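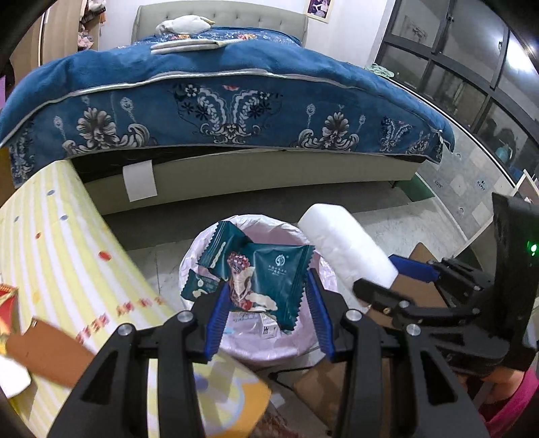
Two grippers at work around the bedroom waste bin, wrapper and all.

The woman on the other end of the call is eating cereal, and she apologizes for it twice. It's seven in the morning for her and she has a session starting at eight. She works as a home operator for Zisance, which means she tidies bedrooms and kitchens with a pair of hand-held grippers so that robots can learn the job from the recordings. I'd asked to talk about the week in October when the jaws wouldn't let go.

"Oh, the sticky week," she says, and laughs. "I had a wrapper in the left one and I opened my hand and nothing. It just stayed shut. So I shook it, which you're really not supposed to do!"

She'd been clearing trash into a bin, a task she likes (I wouldn't have guessed anyone had a favorite, but she has a whole ranking, with socks at the bottom). The first time it happened she figured the trigger was stuck. She squeezed, let go, and the jaws popped open a second or so late.

"A second is forever when you're waiting on it," she tells me. "And then your finger goes in there to help. Mine did. That's the part I got in trouble for, and fair enough."

The pinch left a purple nail and not much else. She sent a note to the support desk at Grongate, the company that services the tools, and carried on with the other hand until lunch. By then it had stuck 3 more times. She wrote each one down on the back of a receipt, and she still has the receipt – she held it up to the camera for me.

So what was it? I got two versions. Grongate's first reply blamed grit in the pivots and told her to wipe everything down. She did, and it stuck again on Monday. The second reply came from a repair tech at their Gandale workshop, who asked her to mail the whole thing in.

I reached him that same afternoon. He's a slow talker and a careful one, and he clearly enjoyed this fault. "The return spring was fine," he said. "I had it on the bench and cycled it 30 times, no problem at all. Then I let it warm up a bit and cycled it again, and on number 33 it hung."

The culprit was a plastic bushing that swelled just enough to drag on its shaft. He pulled 17 more tools from the same batch and found the same part in every one of them. Those all got a metal bushing, and the left-hand tool went back to her by the end of the week.

What bugs him more is the delay in the recordings. "The hand says open and the jaws say closed," he told me. "If you don't catch it, you're teaching a robot to hang on to things." The files from her sticky week were set aside, and he thinks a few from before that should be too. Zisance is still going through them.

I asked her if she trusts the thing now. She thought about it, chewing.

"Mostly? I do the open-close check before I start, every time, both hands. And I keep my fingers out. If it sticks I put it down and cut the power, and I go get a coffee."

She had to run then. There was a bedroom waiting – bin first, she said, and socks last.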